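打印本页 | 以电子邮件发送
分享（14） | 评论（2）

给少年读者的说明：一只机械手是怎样列进预算的

Ruddock 科学学习中心 少年读本 设备与经费部分

适合小学高年级至初中低年级的读者阅读。教师和家长可与孩子一同阅读，生词的解释附在正文后面。

一、为什么要先写计划

同学们在参观学习中心时，常常会问工作人员一个问题：“这台机器人多少钱？”这个问题看起来很简单，回答起来却需要好几页纸。机器人的价钱写在报价单上，报价单以外还有许多钱要花。把所有这些钱事先想清楚、写下来，并且说明每一笔钱由谁负责、在什么时候支付，这项工作叫作“编制预算”。

学习中心属于公共机构，购买设备所用的经费来自政府拨款、门票收入和社会捐助。公共机构花钱，必须让别人能够查得到、看得懂。所以，任何一个部门想买机器人，都要先提交一份设备计划。计划没有批准之前，不能签合同，也不能请供应商先把设备送来试着用上几个月再补手续。

下文以 Tarano 项目为例，介绍一份设备计划从开始到结束要经过哪些步骤。Tarano 是学习中心的一个桌面操作项目，目的是让带手指的机械手练习在桌面上摸、推、夹、拿各种物品，并把练习过程记录下来，供展厅讲解和课程使用。项目的技术工作由 Amna Kakakhel 负责，经费和采购由 Nerys Prydderch 负责。两个人的职责分开，是学习中心的规定：提出要买东西的人，不能同时是批准付款的人。

二、第一步：写清楚要它做什么

设备计划的第一页叫“用途说明”。这一页不允许出现任何品牌名称和型号，只能写工作内容。

请同学们想一想，假如班级要买一个书架，有人说“我要买某某牌的书架”，另一个人说“我要一个能放下全班图书、放在窗边不会晒坏、低年级同学也够得着的书架”。第二种说法更有用，因为听的人可以去比较许多种书架，看哪一种合适。买机器人也是这样。

Tarano 项目的用途说明里，主要写了下面几项内容：

机械手要能接触木质、布质和塑料的表面，接触时不损坏对方，也不损坏自己。

手指要能分别活动，拇指要能与其他手指相对。

机械手的外壳要光滑，边缘不能有会钩住布料的尖角。

手腕附近要能安装一个小型摄像头，让人看到手指前方的情况。

设备运行时，周围要留出安全距离，参观者不能把手伸进工作区域。

写用途说明时，还要写明“不需要什么”。Tarano 项目不需要机械手搬运很重的东西，也不需要它在户外工作。把不需要的写清楚，可以避免为用不到的功能付钱。能举起重物的机械臂通常更大、更贵，需要更结实的桌子和更严格的防护。如果只是在桌面上拿取轻的物品，买一台大型机械臂就是浪费。

有的同学会问：买一台功能最多的，以后总会用得上，这样不好吗？学习中心的经费审核规则对这个问题有明确的答复。预算只支持已经写进年度工作安排的用途。以后可能出现的用途，可以在“扩展需要”一栏里说明，供审核人参考，但不能作为提高价格的理由。

三、第二步：把钱分成几类

用途说明通过以后，才开始计算费用。学习中心使用的预算表把费用分成以下几类。

（一）购置费

购置费就是设备本身的价钱，包括机械手、机械臂、控制器、电源和连接用的线缆。报价单上经常把它们分开写。同学们如果看到一份报价单上机械手的价格很低，应当接着往下看，确认控制器和电源是否包括在内。Nest Lewis 在学习中心的采购组工作，她给新同事上的第一课，就是拿着两份报价单逐行对照，看哪一份漏写了项目。

（二）运输和安装费

机器人是精密设备，要用专门的箱子包装，运输途中不能受到强烈震动。送到以后，还需要技术人员把它固定在桌面或支架上，连接电源，检查每一个关节能否正常活动。有的供应商把安装写进设备价格，有的另外收费。两种做法都可以，但计划里必须写明是哪一种。

（三）场地费

机器人需要一个工作的地方。Tarano 项目的场地包括工作桌、布置用的背景布、各种颜色的织物和木板、照明灯具以及隔离用的围栏。这些东西单独看都不贵，加在一起就是一笔应当认真计算的开支。

为什么练习场地需要背景布呢？机械手要在不同的环境中练习，有时旁边是一面白墙，有时旁边像是有窗户的房间。真的去搬动窗户是不可能的，印有窗户图案的背景布可以挂上，也可以取下，花钱少，收起来占的地方也小。在预算表里，背景布列为“可更换的场地用品”，允许每个学年更新一次。

（四）消耗品费

会用旧、会用完的东西叫作消耗品。铅笔是消耗品，橡皮也是消耗品。机械手也有自己的消耗品，例如指尖上的软垫、保护套、润滑用的油脂、清洁用的布。指尖经常与物体接触，最容易磨损。按照 Tarano 项目的计划，每个月的消耗品经费为700元，由项目组按实际需要领用，当月没有用完的部分可以留到下个月，但不能改作别的用途。

（五）维护费

维护的意思是在机器还没有坏的时候就照顾它。自行车要给链条上油，要给轮胎打气，机器人也有类似的工作。项目组规定，设备每运行600小时，就要停下来做一次全面检查。检查的内容包括关节是否松动、外壳的接缝是否裂开、线缆是否有磨破的地方、紧急停止按钮按下后是否能让设备马上停住。

检查期间，设备不能用来做别的工作。因此，编制计划的人除了要算检查需要多少钱，还要算检查需要多少时间，并且提前告诉讲解部门，以便讲解部门调整展厅的安排。

（六）人员和培训费

机器人自己不会填写记录，也不会判断一个练习是否应该重做。操作人员需要接受培训，学会开机、关机、紧急停机，学会把练习用的物品摆放到规定的位置。培训期间操作人员不能做别的工作，这段时间也是成本。许多第一次写预算的人会忘记这一项，审核时就会被退回来补充。

四、第三步：请几家供应商报价

供应商就是出售设备的公司。学习中心规定，购置费超过一定数额的设备，必须向不止一家供应商询价，询价时发出去的要求必须完全相同。

在 Tarano 项目中，收到询价文件的公司包括 Skududness 和 Gunley。两家公司的答复各有特点。Skududness 的设备价格较高，报价中包括安装和初次培训，从签订合同到送货需要14个星期。Gunley 的设备价格较低，送货较快，但安装和培训需要另外付费，指尖软垫也需要从该公司单独订购。

同学们可能会想：那就选便宜的吧。也有同学会想：贵的应该更好。采购组既不按第一种想法做，也不按第二种想法做。采购组的做法是把两家的费用都按照上面讲过的六个类别重新排列，填进同一张表，再计算整个使用期内的总费用。这样得到的数叫作“总拥有成本”。

什么是总拥有成本呢？可以用打印机来说明。有一种打印机买的时候很便宜，可是墨盒很贵，而且很快就用完。另一种打印机买的时候贵一些，墨盒却便宜耐用。只打印几张纸的家庭，买第一种也许合适。每天都要打印很多材料的学校，过了一个学期就可能发现第二种更省钱。买的时候付出的钱，加上使用期间付出的所有的钱，合起来就是总拥有成本。

Prys Morgan 是采购组的核算员。他在核算时会把每一个数的来源写在旁边，例如“来自报价单第几页”或“由项目组估计”。由供应商书面承诺的数和由自己估计的数，在表格中用不同的颜色标出。审核人看到估计的数比较多，就会要求项目组补充依据。

五、第四步：试用和验收

签订合同并不表示工作结束。设备送到以后，要进行验收。验收的意思是对照合同，一项一项检查送来的东西是不是当初约定的东西。

验收时首先检查外观：箱子有没有破损，外壳有没有裂纹，配件数目是否与清单相符。然后检查动作：每一根手指能不能按照指令弯曲和伸直，拇指能不能转到需要的位置。接着检查接触：让指尖轻轻靠近木板、布料等物品，查看它能否在该停的地方停下。最后检查安全：在动作进行中按下紧急停止按钮，记录设备停止的情况。

每一项检查都要由项目组和采购组的人员共同在场，检查结果当场写进验收单。有一项不合格，验收单就不能签字，付款也要等到问题解决以后。这样规定，对供应商也是公平的，因为供应商可以清楚地知道哪里需要改进。

验收合格之日起，保修期开始计算。Tarano 项目合同中的保修期为2年。在保修期内，正常使用中出现的故障由供应商负责修理。如果是操作人员没有遵守说明书而造成的损坏，修理费由学习中心承担。所以，每天的使用记录十分重要，它可以说明设备是在什么情况下出现问题的。

六、第五步：准备“万一”的钱

一份完整的预算里，一般都有一项“预备费”。预备费用来应付事先没有想到的情况，例如运输涨价、某个零件停止生产需要换用另一种零件、供电线路需要改造等。

预备费不是零花钱。使用预备费要另外填写申请，说明发生了什么事情、为什么原来的计划里没有列入、准备花多少钱。到了年底没有用掉的预备费，要退回总经费。

有些同学在家里也可以做类似的事情。例如准备一次郊游，除了车费、午餐费和门票以外，再留出一小部分钱，以备下雨时买雨衣。如果没有下雨，这部分钱就原样带回来。

七、谁来决定

设备计划写好以后，要经过三个环节。

首先由技术人员审查，看计划中的设备能不能完成用途说明里写的工作。学习中心请 Severyn Stasiv 担任技术审查员，他没有参加 Tarano 项目的日常工作，因此可以比较客观地提出意见。在审查 Tarano 项目时，他提出的意见是：原计划只写了机械手的价格，没有写备用指尖的数量，建议补写。项目组接受了这条意见。

然后由经费部门审查，看每一笔费用是否有依据，是否与年度安排相符，是否有重复计算的地方。

最后由学习中心的管理会议作出决定。会议可以批准、退回修改或者不批准。退回修改并不丢脸，多数计划都至少修改过一次。

新一年的设备计划在10月开始受理。各部门应当在受理之前完成用途说明，不要等到受理以后才开始讨论需要什么。

八、什么时候应该修，什么时候应该换

设备用了一段时间以后，管理人员还会遇到一个问题：坏了的机器，是修理还是更换？

可以按下面的顺序考虑。先看安全，如果修理以后仍不能保证安全，就必须停用。再看零件，如果供应商已经不再生产所需的零件，修理会越来越困难。再看费用，把修理费和今后的维护费加起来，与购买新设备的总拥有成本作比较。同时还要看用途，如果当初的工作已经完成，也许既不需要修理，也不需要更换，可以把设备转给其他部门作教学模型。

停用的机器人不能随意丢弃。它的电池、电路板和金属部件要分开处理。处理费用应当在购买时就列入计划，列在“使用期结束后的费用”一栏。很多人到了要丢弃设备的那一天才想起这笔钱，那时候往往已经没有经费可以使用了。

九、自己动手：写一份班级设备计划

请同学们三四个人组成一组，假设班级要得到一只能在桌面上整理文具的机械手。请按照下面的要求写一份计划，写在一张纸的正反两面即可。

正面写用途说明。写清楚要整理哪些文具，这些文具是软的还是硬的，桌子有多大，谁来操作，什么时候使用。不要写任何公司的名称。

反面画一张表，把费用分成购置、运输和安装、场地、消耗品、维护、人员和培训六类，再加上预备费。每一类里写出你们能想到的项目。暂时不知道价钱的，写“待询价”，不要随便填一个数。

写好以后，与另一组交换，扮演技术审查员和经费审查员，在对方的计划上写出意见。意见要具体。例如“场地费里没有写桌子”是一条有用的意见，“写得不好”不是。收到意见的小组应当逐条答复，同意的就修改，不同意的要写明理由。

教师可以把修改以后的计划与第一稿放在一起展示，让同学们看到一份计划前后的变化。

十、常用词语

预算：事先编写的、说明将要收入多少钱和花费多少钱的计划。

供应商：提供货物或者服务的公司。

询价：向供应商了解价格和供货条件。

总拥有成本：从购买到停止使用，一件设备一共需要花费的钱。

消耗品：在使用中会磨损或者用完的物品。

验收：对照合同检查货物，确认是否合格。

保修期：供应商负责免费修理的一段时间。

预备费：为事先没有想到的情况准备的经费。

关节：机械手上可以弯曲或者转动的连接部位。

指尖软垫：套在或者贴在手指前端的柔软材料，用来保护指尖和被接触的物品。

少年读本可在学习中心前台领取，学校集体领取请由教师事先登记。对正文中的步骤有疑问，可以写信给采购组，来信请注明年级，以便工作人员用合适的方式答复。
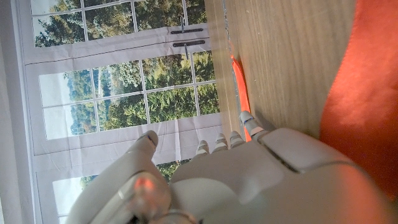

白色机械手在桌面操作练习中接触木板边缘的红色窄条，旁边有橙红色织物和印着窗户的背景布。

联系我们 | 版权归 Ruddock 科学学习中心所有 | 返回顶部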